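第四讲讲义:桌面操作任务的规矩,以及规矩从哪儿来

先说两句上次的事。上次课后交上来的安全检查表我都看了,大部分同学写得挺认真,有几份明显是照着学长的抄的,连“Hamer 台面”都没改成你们自己的台面编号。抄可以,至少把编号改了。检查表这个东西,抄一遍等于没写,因为它的全部用处就在于你写的时候得抬头看一眼机器。

这一讲我想讲的是“规矩”。听起来很无聊,我知道。去年我把这一讲放在学期最后,结果大家前面已经养成了一堆坏习惯,改都改不过来,所以今年提前了。内容分成几块:标准文件怎么读,风险评估怎么做,我们自己实验室的操作规程(就是 Gemcombe 那份,后面都叫它“G 规程”),还有采集演示数据时的记录规范。中间会穿插一个桌面叠碗的任务当线索,因为下周实验就做这个。

一、标准文件到底怎么读

很多同学第一次打开机器人安全标准,从第一页开始读,读到术语定义那一章就睡着了。我的建议是倒着来。先翻附录,附录里往往有危险源清单,那个清单特别好用,你拿着它对着自己的台面一条一条过,过完之后再回正文看对应的要求。术语章节当字典用,碰到不懂的词再去查。

几份你们应该知道名字的:ISO 10218 分两部分,第一部分管机器人本身,第二部分管机器人应用和集成;ISO/TS 15066 讲协作应用里人和机器接触的问题;ISO 12100 是机械安全的总则,风险评估的那套流程就是从它那儿来的;还有 ISO 13849,讲控制系统里和安全有关的部分。这几份都会更新,版本不同条款编号可能就对不上,所以写报告引用的时候一定带年份。我不止一次看到报告里写“根据 ISO 标准”,后面什么都没有。哪一份?哪一年的?哪一条?这样的引用我会直接退回去。

还有个常见的误会,我每年都得讲一遍:买来的机械臂说明书上写着“协作机器人”,很多人就觉得可以不做风险评估了。不行的。评估的对象是整个应用,臂、夹爪、夹着的东西、台面、旁边站着的人,全都算。同一台臂,夹一块海绵和夹一把美工刀,是两回事。夹一个瓷碗呢?介于两者之间,而且很有意思,因为瓷碗好好的时候没什么危险,碎了就有了。这一点我们后面细讲。

另外请注意“应当”和“宜”的区别。标准里写“应”的是要求,写“宜”的是推荐,写“可”的是允许。中文读起来差别很小,一眼就滑过去了,可是审核的时候差别很大。G 规程也沿用这套写法,所以你们读的时候拿支笔,把“应”都圈出来。

二、风险评估,用叠碗来练

流程本身不复杂:先确定机器的使用范围,然后识别危险,然后估计风险,然后评价这个风险能不能接受,不能接受就想办法降,降完再评一遍。难的是第一步和第二步,因为这两步没法套公式,得靠你对任务的了解。

先说使用范围。叠碗任务的范围写成什么样才算合格?“机器人把碗叠起来”肯定不够。至少要写清楚:碗放在哪个区域里,最多放多少个,允许什么材质,碗里能不能有东西(我们的规定是不能),操作者站在哪儿,谁有权按启动,臂的速度上限是多少。还要写可以合理预见的误用。误用是个好词,意思是你明知道有人会这么干。比如臂还在动,有人伸手去把碗摆正一点。这种事我在课上亲眼看到的次数,说出来你们会不好意思的。

然后是危险识别。我给你们一个起步的单子,不完整,你们自己往下加:

夹爪手指之间的夹伤。
手被夹在碗沿和台面之间。
瓷碗掉落或者被挤碎,产生锋利碎片。
碗被推出台面,砸到脚。
臂在回零位的时候扫过操作者站的位置。
线缆被臂绕住,拉倒旁边的东西。
叠好的碗太高,下一次接近的时候夹爪侧面撞上去。

单子里最容易漏掉的是“推出台面”。大家盯着夹爪看,觉得只有夹住的东西才会动。可是碗挨着碗放的时候,你推一个,旁边的也跟着走,最边上那个就一点一点往台边挪。G 规程里关于物体摆放的那几条,很大一部分就是冲着这个来的。

估计风险的时候,我们用严重程度、暴露频率和避免的可能性这几个维度,跟课本上一样。打分的时候请写理由,一句话也行。只填数字没有理由的表,半年以后连你自己都看不懂当时为什么打这个分,更别说别人了。

降风险有先后顺序,这个顺序不能颠倒:先从设计上消除,再加防护措施,最后才是警告和培训。我看过一份作业,针对碎瓷片的风险,措施写的是“提醒同学小心”。这是最后一级的措施,你直接跳到最后一级,前面两级连想都没想。第一级可以怎么做?调低夹持力上限,换材质,限制抬升高度。第二级可以怎么做?台边加挡条,操作者和台面之间加透明挡板。把这些都考虑过了,剩下的那一点再靠提醒。

三、G 规程里关于台面和物体的要求

G 规程全文在课程网页上,2 号附件是台面部分,这里只挑大家最常违反的讲。

第一,物体摆放。正式采集的时候,物体的初始位置应当随机化,但是随机化不等于随便放。应先划定放置区,放置区的边界离台边要留足距离,物体整个都得在区域里面,不能有一半悬着。碗和碗可以接触,规程允许,但接触的情况应当在记录里写明。为什么允许?因为真实的厨房里碗就是挨着的,你要是每次都把它们摆得互相离得远远的,训练出来的策略到了真正的台面上就傻眼了。

第二,材质混放。塑料碗和瓷碗可以同时上台,但夹持力应按照最脆的那一种来设。这一条老是有人忘。早上用塑料碗调的参数,调得挺好,下午换了瓷碗,参数没动,夹下去嘎吱一声。现在 G 规程要求每次更换物体组以后都重新核对一遍夹持力,并且在日志里签一笔。麻烦是麻烦了点,但真的比扫碎瓷片省事!

第三,接近方式。碗这种薄壁开口的东西,我们的推荐做法是夹碗沿:一根手指在碗里侧,一根在外侧,竖直往下,碰到之前先停一下再闭合。请注意这里写的是“宜”,你们有更好的办法可以用,写清楚就行。不过有一个前提是“应”:闭合之前,要从腕部视角确认手指落下去的位置没有别的碗沿。两个碗紧挨着的时候,外侧那根手指下去的地方可能正好是隔壁碗的边,这时候闭合,夹住的就是两层。

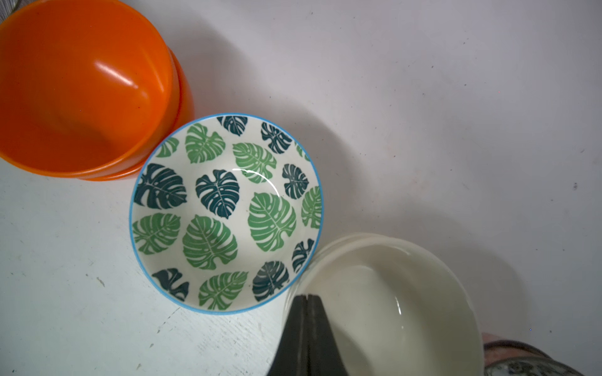
图 4-1 腕部视角下的叠碗台面。夹爪在奶白色的碗上方,这只碗与叶子图案的碗碗沿相接。

图 4-1 我想让你们重点看两个地方。一个是奶白碗左上方和蓝边碗碰在一起的那一处,刚才讲的“隔壁碗沿”说的就是这种位置。如果你选的夹点正好在接触处,外侧手指基本没有地方可去;换个角度,沿着碗沿转开一些,空间就出来了。另一个是左上角那两只橙色的碗,它们已经套在一起了,从上往下看,下面那只只露出一道稍宽的边。你们做识别的时候要小心,检测器很容易把它当成一只碗,于是你的物体数就少报一个,后面的任务状态全跟着错。G 规程对这种情况的要求是:嵌套的物体应在初始状态里分别登记,并注明嵌套关系。

顺带说一下反光。釉面碗底下那种白色的高光,对着腕部相机的时候特别明显,臂一动它也跟着跑。有同学的分割结果每隔几帧就在碗里“长出”一个新物体,查了半天程序,最后发现是灯。规程里对照明只有一句话,就是采集期间不得改动灯光。我个人觉得写得太简单了,下一版我会提意见,至少应该要求在开始之前拍一张空台面存档。在改版之前,你们先自觉照着做吧。

还有台面本身。白色台面用久了会有划痕、有小黑点,这不算违规,但要是你们的算法靠背景差分找物体,这些东西就会冒出来。规程的要求是,开始之前清洁台面,清洁不掉的痕迹在空台面存档里能看得到就行。千万不要拿白纸去盖!纸会跟着碗跑,而且纸边会翘起来,夹爪一碰就带走了。

四、人在哪里

这一块短一点,但是我扣分最狠。

操作者应当站在标线之外,手里拿着急停或者伸手就能按到急停。“伸手就能按到”的意思是身体不动、只伸手臂。有人跟我争论说走一步也很快。请你自己掐表试一试,从看到异常到反应过来,再迈一步,再按下去,臂已经走了多远。算完了再来找我。

遥操作采集的时候,台前应有第二个人看着。遥操作的人眼睛盯着画面,看到的就是腕部相机给他的那一小块,台面别的地方发生什么他是不知道的。回去再看一眼图 4-1,画面左下和右下都有什么东西进不来?如果有人的手正从画面外面伸过来,遥操作的人是看不见的。所以第二个人的任务就一个:看人,不看碗。不要看手机,不要帮忙调参数,也不要去扶碗。

需要进入台面区域的时候,顺序是这样的:喊一声“进台”,操作者回答“已停”,确认状态灯,然后再伸手。出来的时候喊“离台”。我知道喊出来有点傻,去年有一组觉得太傻了,改成了点头。点头不行,因为遥操作的人没在看你。

五、数据记录规范

讲到这里可能有同学要问,安全讲完了,记录有什么好讲的。记录其实跟安全是一回事的两面,出了问题以后你能不能还原当时的情况,全看记录。而且咱们的数据最后要交给 Panagiotou 项目合并使用,格式不对那边直接不收,我也帮不了你。

每一条演示应当包含下面这些:任务名称和版本,物体清单,初始摆放的空台面图和摆好之后的图,夹持力和速度上限,操作者代号(写代号,不要写名字),起止时间,结果,以及备注。结果只有成功、失败、中止这几种,不要自己发明“基本成功”。叠碗任务的成功判据写在任务卡上,碗叠好、夹爪松开并且离开碗沿,缺一样都不算。

失败的演示不要删。我重复一遍,不要删。去年合并的那一批一共 2326 条,其中有 387 条被标成失败或者中止,后来做失败检测的同学用得最多的就是这一部分。要是当时大家嫌丢人都删掉了,那个课题根本开不了头。中止的那些也有价值,特别是备注写得好的。“中止,手抖”这种备注没什么用,“外侧手指碰到相邻碗沿,臂报力超限,操作者按急停”这种就很有用。

命名用 Usulent 工具自动生成,别手工改。工具有时候会卡,卡了就重启,重启不行来找我。手工改名的后果是编号撞车,两条数据互相覆盖,而且当时没有任何提示,等你发现的时候已经晚了。

采集量上,每组一次最多采集高达 200 条,到了就停,换人休息。这个上限跟设备没关系,是跟人有关系的。我翻过以前的日志,越到后面备注越短,最后全空着,人累了就是这样,手上的动作也开始毛糙。

关于隐私也提一句。腕部相机朝下的时候一般拍不到人,但臂抬起来回零位时视野会变,可能会扫到旁边的人和屏幕。交数据之前应当把回零位的片段检查一遍,拍到脸的、拍到屏幕上私人内容的,按规程做裁剪,裁剪也要留记录。

六、几条没写进规程但我希望你们照做的

碗用完了放回柜子,按材质分层放,别混。瓷碗上台之前摸一圈碗沿,有磕口的拿出来,不要再用。磕口会把夹爪的指垫割坏,割坏的指垫摩擦力不均匀,你会花一整天去调一个根本不是参数的问题。

指垫每次开始前擦一下。擦完等它干透再夹。

改参数之前先把旧的存下来,文件名里写清楚是什么碗。有一组的参数文件夹里躺着“最终”“最终2”“真的最终”,后来哪个能用谁也说不清。

如果你觉得哪条规矩不合理,先照做,然后写下来告诉我。G 规程每年 7 月修订一次,好几条都是同学提的,台边挡条那条就是。但是在改之前请先照做,不要自己偷偷试行新版本!

七、下周实验和作业

下周在 Hamer 台面做叠碗任务,分组名单贴在实验室门上。来之前要做完的事情:读完 G 规程 2 号附件,把里面的“应”都圈出来;按第二节的流程给叠碗任务写一份风险评估,危险源从我给的单子开始,至少要加上你们自己想到的,每一项都要写打分理由;针对碗沿相接的情况,画出你们打算用的夹点,手画就行,标清楚两根手指各在哪一侧。

作业 2 月 19 日课前交,交纸质的。风险评估里引用标准的地方,请带上编号、年份和条款。没有做风险评估的组当天不能上台,可以在旁边看,也可以当那个“看人不看碗”的第二个人,这个角色很缺人。

讲义里有写错的地方请直接在课程网页上留言,我看到就改。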